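Call for Participants: Residency in Collage and Found Imagery
Goretti Print and Paper Studio, Pusbridge

Goretti invites applications from visual artists working in collage, photomontage and related paper practices for its spring residency program. The residency runs for five weeks from September and is open to artists at any stage of their career. Formal training in art or design is not required. Applicants must be 18 or older and must hold the right to work in Australia for the full period.

The selected artists will share the upper studio at Pusbridge and will have use of the Russo Collection, a holding of 2,888 printed items that includes magazines, seed catalogues, sheet music covers and travel brochures. Original items may not be cut. High-resolution scans can be requested from the print room and are supplied on uncoated or coated stock, at the artist's choice.

Each resident receives a fee of $400 per week, a materials allowance and a private bedroom in the Murkness Street house. Travel to and from Pusbridge is the responsibility of the artist, although a contribution may be available to those living more than 90 kilometres away. Partners and children cannot be accommodated at the house. Residents who prefer to arrange their own lodging may do so, but the fee will not be increased.

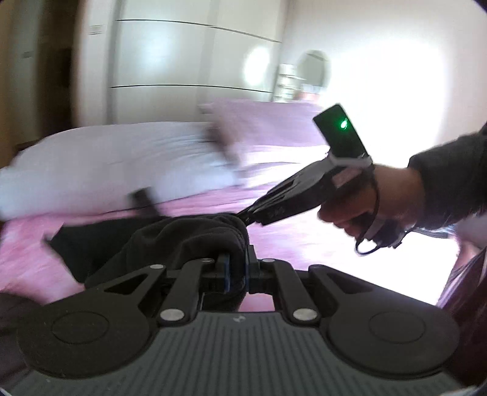
Five weeks was the right length, according to Awuor Mfinanga, who found that the first two went entirely on looking through the collection and that the work she kept was all made after that. She recommended that incoming residents arrive with a question and leave their half-finished pieces at home.

Residents are expected to spend at least four days of each week in the studio, to give one public talk, and to lead a single workshop for secondary students. A group exhibition will be held in the ground floor gallery at the close of the program. Goretti does not take commission on works sold. One work on paper, chosen by agreement with the artist, will be retained for the studio's archive – copyright remains with the artist in all cases.

Applications should contain the following:

a statement of no more than 400 words outlining the proposed work and its relation to printed source material;
up to five images of recent work, with title, year, medium and dimensions;
a current curriculum vitae of two pages or fewer;
the name and contact details of one referee.

Applications from collectives will be considered, but only one fee is payable. Work that is produced wholly on screen falls outside the scope of this program. Artists who have held a Goretti residency in the past three years are not eligible.

The selection panel consists of Catherine Halliday, Yoshinori Ebihara and Upendo Nyanda. Shortlisted artists will be interviewed by telephone or in person. The decision of the panel is final, and written feedback will be offered to shortlisted artists only.

Applications close at 5 pm on August 16, 2018. Late or incomplete applications will not be assessed. Enquiries about access to the building, the collection or the terms of the residency should be directed to Fletcher Rewi, Residency Coordinator, at the studio office.

© Goretti Print and Paper Studio, Pusbridge | Contact | Privacy | Back to top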